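Bench Cell Planning Gallery: Two-Arm Switch Handling

Second page in the equipment planning set. The first covered floor space and power. The pictures on this page show the bench with both arms over the trays, and the notes go with the budget sheet that went out in October. Prices are left off because the Utis and Nerkari quotes are still being revised. Line numbers refer to the sheet.

The task is small-part handling with push-button switches and their separate blocks. Tray work of this type drives most of the cost decisions: finger travel, wrist clearance and the tray itself matter more than payload. A complete switch weighs very little, and any arm on the shortlist will lift it.

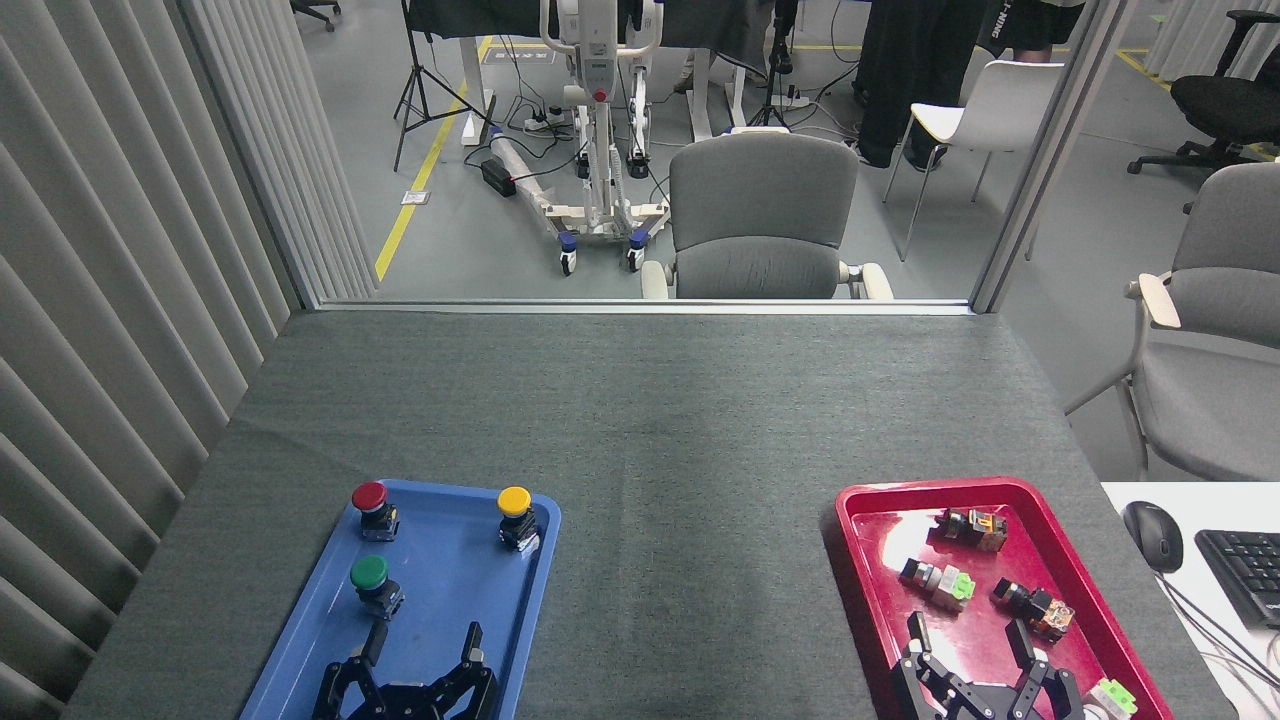

Three mushroom-head buttons in the blue tray, switch components in the red one. Both grippers open.

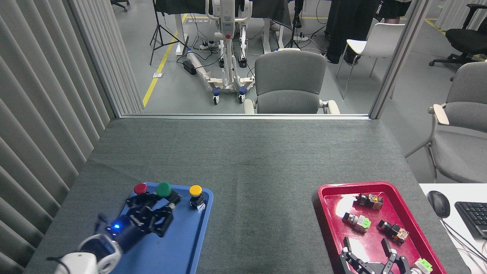
Left gripper over the blue tray, partly covering the green button. The cable loop at the white housing is the one to allow for under line 6.

Ildikó Szabó
Equipment Planning, Vandulia Assembly Group

Notes against the budget sheet

Line 2, grippers. Two-finger parallel, one per arm, same model on both sides. Mixed models were priced and came out slightly cheaper, but then the spares double. Budget three sets of fingers per gripper for the first year. Fingers wear at the tips first and should be ordered with the gripper, as Nerkari ships them separately on a 17-day lead time otherwise.

Line 3, trays. Plain plastic, one color per side. Blue for complete buttons and red for separate components is the convention on this bench and should be kept on any copy of it. Order extra. Trays are the cheapest item on the sheet and the one most often left out.

Line 4, table surface. Gray felt. It keeps small parts from skating when they are dropped and cuts glare for the cameras. It also collects lint and has to be replaced, so it goes under consumables. Arlo Lindqvist asked for a rubber mat option. It is priced on the sheet as 4b and has not been tried.

Line 6, cable management. Underbudgeted last time. Each arm needs enough slack for full wrist rotation, plus clips and a strain relief at the housing. Cables on the floor are a separate item (line 11) and should be covered before a second bench goes in. Floor sockets help only if the bench stands near one, so check the socket positions before fixing the table position.

Line 8, operator position. Keyboard and mouse stay on the desk surface to the right of the table. Moving them farther off was discussed - it saves some 200 mm of width, but the operator then has to get up to check a tray.

Line 9, switch stock. 116 complete switches in red, yellow and green, bought as one lot from Alhassan. Parts that are handled repeatedly lose their fit, and worn stock gives misleading cycle figures. Replace by lot and keep the old lot for training.

Line 12, service. Gearóid Corrigan has the two service contracts side by side. The difference is in response time and in whether wrist sections are swapped on site or sent back. On-site swap is recommended for a bench with two arms, where one arm down stops the whole task.

Not included: partitions, blinds and seating. These come under the building budget.

Comments on the sheet go to Caoimhe Dolan by Saturday. Changes to lines 2 and 12 need both quotes attached. Line 4b can be dropped without a note.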